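Ondavau Desk Guide, Section 6: Setting Up the Work Surface

Before you start

Section 5 left you with a desk that stands level and is screwed together. This section covers what goes on top of it: the monitor, the cables, the small containers, and whatever else you plan to keep within reach. Allow an evening. The leaflet in the Ollov box says you can do it during a coffee break, and we have yet to meet the coffee that lasts that long.

You will need a soft cloth, a pencil, masking tape, a tape measure marked in millimeters, and the two cable clips from bag 306. If bag 306 is missing, look inside the hollow of the cardboard corner protector. It is usually there.

Note: The instructions apply to the Ollov desk in both widths. The Jinach top has the same hole pattern but a softer finish, so go easy with the tape in step 3.

6.1 Clearing and wiping the top

1. Take everything off the desk. Moving things from one end to the other as you work does not count as clearing.

2. Wipe the surface with a barely damp cloth, along the grain, then with a dry one. Skip the "desk refresher" sprays. We tried several and could not tell the treated half from the untreated half by Thursday.

3. With the pencil, make a light mark on masking tape at the middle of the back edge. Measure 300 mm to each side and mark again. The monitor stand goes somewhere between the two outer marks, or a little beyond them if you prefer to work off center.

Caution: Do not write directly on the wood. Pencil comes off the Ollov finish most of the time, and most of the time is a poor bet on a new desk.

6.2 Placing the monitor

1. Attach the neck to the base on a folded towel, following the monitor maker's own sheet. Tighten by hand first.

2. Set the base down flat. Check all corners by pressing each one with a finger. A wide base can look settled while rocking on a stray staple or a crumb of packing foam.

3. Sit in your usual chair and reach forward. The screen should be at arm's length, give or take. For most people this means a gap of over 500 mm between the eyes and the glass. Ergonomic charts will give you a figure to the nearest millimeter, and we would like to know how they got you to sit still.

4. Look at the top of the screen. Your eyes should meet it level or slightly above. If the stand does not adjust, try it for a few days before buying a riser. Many risers are bought for a problem that was the chair.

5. Leave a gap between the stand and the wall so that plugs are not bent.

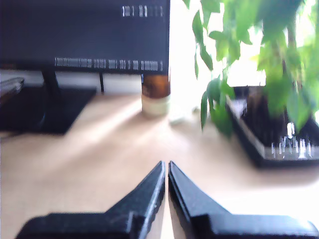 Side lighting deserves a look before you commit to a position, and it is the part of the job people tend to skip. Sit down at the hour when you do most of your work and see where the brightness falls. On a light beige wooden top, strong light can turn one side of the desk almost white while the area near the monitor stand stays in shadow, and that pale glare is tiring to read paper against. A jar just to the right of the monitor is no trouble to the light, but it does take up the spot where many people want a notebook. Decide which of the two you use more. If the bright patch falls where your notebook goes, turn the desk or fit a blind before spending money on an "anti-glare" mat.

6.3 Cables

1. Run the power cable down behind the stand neck first, then the video cable. Keep a little slack in both.

2. Fix one clip from bag 306 to the underside of the top, near the back edge. Wait an hour before hanging any weight on it. The packet says it grips at once. Ours disagreed, on the floor, at 6 in the morning.

3. Fix the second clip lower down, on the inside of the left leg.

4. Tilt the screen gently through its full range and watch the cables as you do it. If one pulls tight, loosen it at the upper clip.

Caution: Do not pass cables under the monitor base. The base will rock, and the cable will wear where the edge rests on it.

Note: The Lukoševičius cable tray fits under this desk with its own screws. It holds a power strip well enough. It does not "eliminate clutter," as the carton promises. It puts the clutter where your knees are.

6.4 Jars, trays and small items

1. Choose one container for pens and similar things. Start with one. Matching sets are pleasant to look at in a store, and after a month half of them hold a single paper clip.

2. Place it beside the monitor stand, on the side of your writing hand, far enough forward that you can reach it without leaning over the keyboard.

3. If the container is tall, check that it does not cover the lower corner of the screen from where you sit. Move it outward until it clears.

4. Put a felt pad under anything made of glass or metal. A slice of the felt sheet left over from the desk feet will do.

5. Keep flat trays to the outer edges of the desk. In the middle they collect mail.

Caution: Do not stand an open drink next to the monitor base, whatever the lid claims about being spill-proof.

6.5 Checking the result

Work at the desk for a full day before you remove the masking tape. Then go through the following.

Your forearms rest on the surface without bumping into anything.

The monitor does not wobble when you type. A slight shiver is normal on the wider desk. If it bothers you, tighten the rear crossbar as shown in Section 4, and accept that it may still shiver.

You can open the drawer, if fitted, without moving the chair more than once.

No cable touches your feet.

Peel the tape back slowly and low against the surface. On the Jinach top, warm it with your hand first. Any adhesive left behind can be rubbed off with a dry fingertip.

6.6 Later changes

Most owners move the monitor at least once in the first season, and a desk set up in September may need another look when the light changes. Repeat 6.2 and the cable check in 6.3 each time. There is no need to repeat the wiping unless you want to.

Spare clips are sold under the same bag number, 306. The pack marked "premium" contains the same clips in gray.

Continue to Section 7 for the drawer unit.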